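Open day at the Kaufmann mill

I had been meaning to go to the Kaufmann open day for years, and this February I finally got on the early bus and went. If you have any interest at all in how wool gets from a sheep to a sweater, put it on your list for next year. I got there a little before 9 in the morning and had to be more or less herded out at closing time.

Kaufmann is a spinning mill, one of the small ones, tucked in behind the Staltier bridge where the river bends. You come down a lane that doesn't look like it leads anywhere, and then there's a long brick building with tall windows and the most wonderful smell of lanolin. I know not everyone loves that smell. I could have stood in the yard breathing it in all day!

Visitors go around in groups, and mine was led by Hannelore Riedl, who has worked there for 33 years and started out sweeping under the carding machines. She speaks quietly, so get close to the front if you end up with her. We began in the sorting room, where the fleeces are opened out on slatted tables and graded by hand. She pulled a lock from the shoulder of one fleece and a lock from the back end of the same fleece and passed them along the line. I've been knitting since I was a kid and I'd never felt the difference side by side like that. The shoulder wool was springy and fine and the other was closer to doll hair. Both get used. The coarser stuff goes into rug yarn, and I saw some gorgeous rug yarn later on in the shop.

Next came scouring, and it was hot in there, so wear layers. The wool moves through a row of long baths with rakes nudging it forward very slowly, and it goes in the color of wet sand and comes out cream. They save the grease and sell it on to a soap maker. A man in our group asked about the water and got a very thorough answer about settling tanks, which I'll admit I lost track of halfway through. He looked delighted, though.
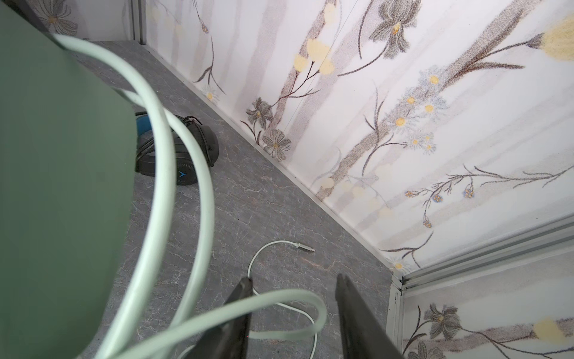 The carding room was my favorite by a long way. The big carder has been running on that same floor for 93 years, apart from repairs, and when it gets up to speed you feel it in your shoes. The wool goes in as fluff and comes off the last drum as a web so thin you can see your hand through it - and then it's divided into soft ropes with no twist in them at all. Hannelore let us each pull a piece apart. It gives way like smoke. Then she rolled the same stuff between her palms a couple of times and told us to try again, and I couldn't break it. I've read about twist in so many books and that was the moment it made sense to me.

Fuad Beyene took over for the spinning floor. He runs the mules, and he walks with them, back and forth, as the carriage comes out and the threads stretch and then wind back in. He had to shout. When one end broke he leaned over and joined it without seeming to look, still telling us about the humidity and why dry winter days give him trouble. I asked how long it took him to learn to do that and he said he'd let me know.

Lunch was lentil soup and rye bread in the old wool store, and very good it was too. There's only one line, so go early or go late. I shared a bench with two weavers who had come over from Jimau with a suitcase full of samples, hoping to get a yarn matched. They had a check in rust and gray that I wanted to wrap myself in on the spot.

In the afternoon you can wander. The dye house was open (only the doorway, because the floor was slippery), and upstairs they'd set out the pattern archive, with 3730 shade cards filed in flat wooden drawers. You're allowed to open the drawers! I spent close to an hour in the greens. The names are written in pencil on the older cards, and some of the shades have been out of production so long that the recipe is missing. A few are being brought back for the Plustirance range, a two-ply in a nice round weight that I think would make a lovely cardigan. I bought enough for one in a mossy shade with little flecks of yellow, and a skein of the rug yarn for no good reason.

A few practical things. The bus stop is at the bridge and it's a ten-minute walk down the lane, muddy in places. Ear plugs are handed out at the carding room door, but bring your own if you're picky about fit. Kids seemed to have a great time, especially with the drop spindles in the yard, but strollers can't get up to the archive. The shop takes cards. Coffee is cash only, and the poppy seed cake was gone by two.

I've already cast on the left front.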